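Instrument Maintenance Group, Sosico Training Unit
Minutes, March 27, 2026
Present: R. Kneževič (chair), A. Panagiotou, S. Liapis
Apologies: G. Ruiz-Ortega

3. Wrist cables. Ms Panagiotou reported that both instruments had been re-tensioned and checked on the suturing pad.

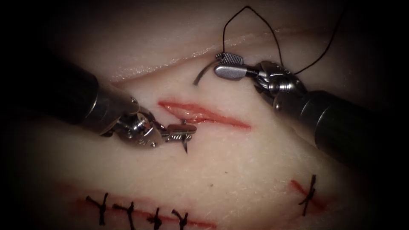 Fig. 1. Curved needle held in the right jaws, centre incision open.

4. Jaw grip. Mr Liapis asked that the left jaws be inspected every 300 cycles. Agreed.

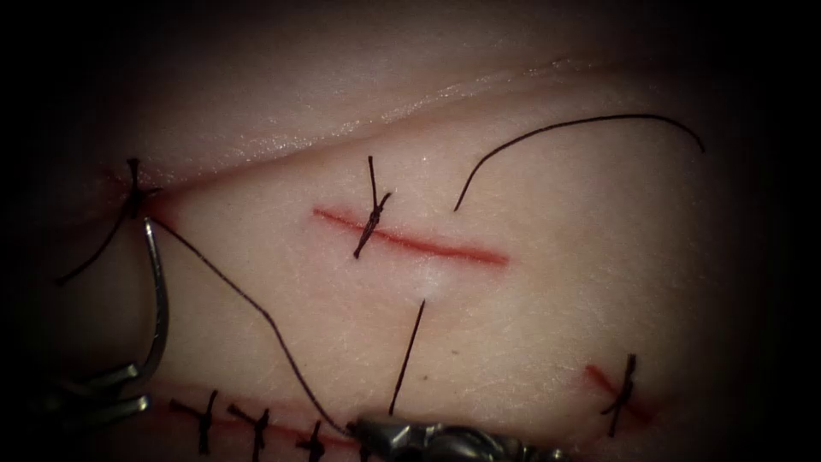

Fig. 2. Needle in the left jaws, thread held by the second instrument.

5. Spares. Two wrist sets to be ordered. Action: SL.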